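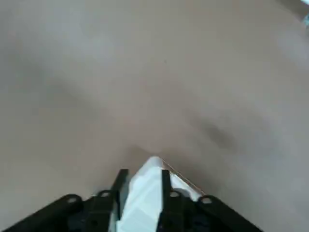 One speck, one gray smudge that could be a stain or a shadow. Start with the speck.

Pale beige is sold as the surface that hides everything. It hides oatmeal. Coffee, pencil, newsprint and the bottom of every pan you own will show up on it by breakfast, and you'll spend the rest of the day wiping at things that turn out to be the lamp.

So, before you get out the sponge:

Move the light, or move yourself. A shadow shifts and a stain stays put. I once gave a shadow a full six minutes with baking soda and was annoyed at how well it held up.

Pick up specks dry. A single crumb of grit under a wet cloth will draw you a nice long scratch, and then you have a hobby. Dab it with a loop of tape, or lift it with a fingertip. If it doesn't lift, lay a damp cloth over it, go make toast, and try again.

For gray smudges, use warm water and one drop of dish soap. One. Wipe from the outside of the mark toward the middle so you don't end up with a bigger, paler mark. Rinse with a clean cloth and dry it right away, or you'll be back tomorrow treating the water ring.

If it's still there, mix baking soda and water to the thickness of toothpaste and rub gently with a soft cloth. Try it first in a corner that lives under the toaster. Skip this on natural stone and anything shiny, where it can leave a dull patch.

Pencil and scuff marks often come off with a plain white eraser. The pink kind leaves pink.

Melamine sponges work, mostly by sanding. Light pressure, few passes, and never as a daily habit unless you want one suspiciously clean spot that makes the other 393 square inches look dirty.

No bleach on a mystery stain, and no bleach mixed with anything, ever.

And if none of it works, a fruit bowl is a perfectly respectable cleaning product. Mine has been in the same spot since January.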